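4. What people told us about where things go

4.1 The junk drawer problem

I should say up front that I came to this study with a bias. I grew up in a house where the scissors were always in the same place, and I have been mildly annoyed at every other house since. So when Carol Holroyd and I started planning the home visits in Musbridge, I fully expected to write a paper about tidy people and messy people and how the first group finds its scissors faster. Our first few visits took care of that idea pretty quickly.

We asked each household to show us where they kept a set of everyday things (tape, batteries, a spare key, stamps, the good pen) and then to tell us how each thing had ended up there. The second part is where people got talking. One woman spent most of an afternoon on the history of a single kitchen drawer, which had been her mother-in-law's system first and then a compromise and then, in her words, "a kind of treaty." I wrote that word down in the margin and kept coming back to it all through coding.

Across the interviews we ended up with 976 placement stories, meaning any stretch of talk where a person explained why an object lived where it did. Kelly Cropper and I coded them separately, argued, and coded them again. The scheme in Section 3 is the second version. The first one had a category called "logical," and Kelly quite rightly made me take it out, as it turned out to mean "the way Phyllis would do it."

4.2 Inherited spots

The biggest surprise for me was how many places had been inherited. People kept flashlights on top of the refrigerator in homes they had moved into as adults, because the flashlight had been on top of the refrigerator when they were kids. They didn't always know this until we asked! Several stopped mid-sentence, and one man called his sister while we sat there to check (hers was on top of the refrigerator too).

Inherited spots were also the ones people defended hardest. When two grown-ups in a home came from two different flashlight traditions, somebody had to give way, and they could usually tell us who had and when. Beverley Dobson, who did most of the visits on the Odoi side of town, noticed that the person who had given way would often look in the old place first, years later, before going to the right one. I started watching for it after she told me and saw it in my own kitchen within a week.

We treat this as a kind of memory that belongs to the household as much as to any one person in it. Objects that move with a family carry their places along, even when the new house has no good shelf at the right height and the spot makes very little sense to a visitor.

4.3 Reach, and the things we stop seeing

A second group of stories was about reach. Here people talked with their hands a lot, and my field notes are full of phrases like "(gestures to left of sink)" that meant everything at the time and are a real pain to interpret now. What comes through is that people build up a small area, close to where they stand or sit for a given job, and they let the things they use most drift into it. Pens drift. Tape drifts. Scissors, I am sorry to report, drift more than anything.

Almost no one described doing this on purpose. Touran Fallahi, who read all the transcripts with fresh eyes, pointed out that the verbs change when people talk about the near zone. Up on the high shelf, things are "put" or "kept." Near the hand, they "end up." I love this observation and I have not been able to unhear it. We went back through the stories with it in mind, and the pattern held for every room except the bathroom, where people say "keep" about practically everything.
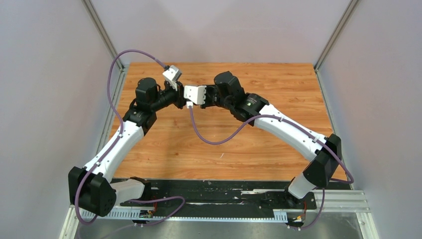 Figure 3. A work surface with the near zone toward the middle.

There is an obvious cost to all this drifting. The near zone fills up, and once it is full, people stop seeing what is in it. We had a participant look for her reading glasses for quite a while with the glasses about a foot from her elbow, next to the phone she was using to call her husband and ask where they were. She was very good-humored about it and asked us to put it in the paper, so here it is.

Clearing the zone helped for a time. Of the households we revisited in November, most had done some kind of clear-out between visits, and most of those surfaces had filled up again, often with the same things in the same order. Carol reads this as habit winning. I'm less sure. A few people told us they had tried the new arrangement, hadn't liked it, and had put the old one back with some relief, and that sounds to me like a decision, even if it took a while to make.

4.4 Shared surfaces

Kitchen tables and hall tables gave us the most crowded stories, with 3 or more people in a home using the same surface for different jobs. Ownership on a shared table was mostly by edge. People could tell us whose end was whose, and mail in particular migrated toward the person expected to deal with it. In one Jorby household the bills had their own corner, and the only person who ever sat there was the one who paid them. The teenagers in that home called it "the office" and would not put a cereal bowl on it.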